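Sorting Artificial Flowers Before You Store Them

Faux stems last for years if they aren't crushed at the bottom of a bin. Clear a table first and work one stem at a time. Hold it upright by the stalk and turn it slowly -- bent leaves and frayed petals show up faster that way than when it lies flat.
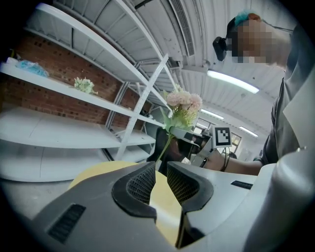 Kazuhiro Tanabe
Home Storage Editor
October 23, 2023

Full heads such as hydrangeas need the most room. Stand them in a tall jar, 3 or 4 to a jar, with the blossoms clear of each other. Small bunches can go straight on a shelf.

Dust with a soft paintbrush, working from the center of the bloom outward. For stubborn dust on fabric petals, use a hair dryer on cool from arm's length. Skip water unless the label says it's fine.

Slip a thin plastic bag over anything you won't use until August. Leave the bottom open, and don't tie it around the stalk -- the wire inside will kink.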